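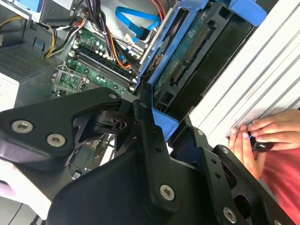
## Pumdale Begins Second Round of Gripper Trials on Desktop Computers

The Pumdale Center for Equipment Recovery has opened the second round of its gripper comparison, which tests how well commercial and in-house robot hands can work inside used desktop computers. The round began in January at the center's Bostadness workshop and will continue until each gripper has completed the same list of tasks.

Two grippers are under comparison. The first, supplied by Brinkmann, uses jointed finger links that fold close to the base. The second, known as the Daner hand, was designed at the center and has shorter fingers with softer tips. Both are fitted in turn to the same arm and run from the same controller, so that differences in the results can be traced to the hand itself.

Each test covers nine tasks. They include releasing a drive latch, unplugging a data cable, lifting a drive carrier and opening the retaining clips on a memory slot. A technician works beside the arm and may hold the case steady or loosen a screw, but any help given is logged and counted against the attempt.

The first round recorded 2,038 attempts. Of these, 558 ended early, most often when a finger met a cable that the planning software had not taken into account. Cables remain the main difficulty. Their position differs from one computer to the next, and a loop that lies flat at the beginning of a task may rise when a nearby part is moved. For the second round, the center has increased the number of planned attempts to 2,899 and has asked that cables be left as they are found when a case is opened.

Camera placement is also under review. In the first round, the controller relied mainly on a fixed camera above the bench. Operators reported that this view was often blocked by the arm once the fingers were below the rim of the case. A small camera at the wrist is now used for the final approach, and the fixed view is kept for planning the larger movements. The center will report results for the two views separately.
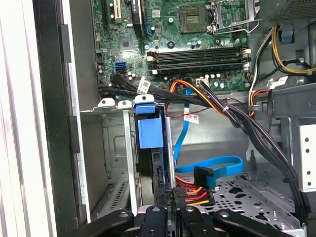
*Wrist camera view of an open tower, with blue and black data cables between the motherboard and the drive area.*

Early findings from the second round are limited. The Brinkmann gripper has been faster at reaching parts near the floor of the case, while the Daner hand has needed fewer repeat attempts on small plastic latches. Neither has yet met the center's target for cable connectors, which must be removed without bending the socket on the board. Staff caution that these figures come from a small group of computer models and may change as older cases are added.

A full set of results, including task times and the log of technician help, will be issued to partner workshops when the round closes. Workshops that wish to submit retired desktop computers for testing may apply through the Bostadness office. Machines should be sent with their drives wiped and their side panels in place.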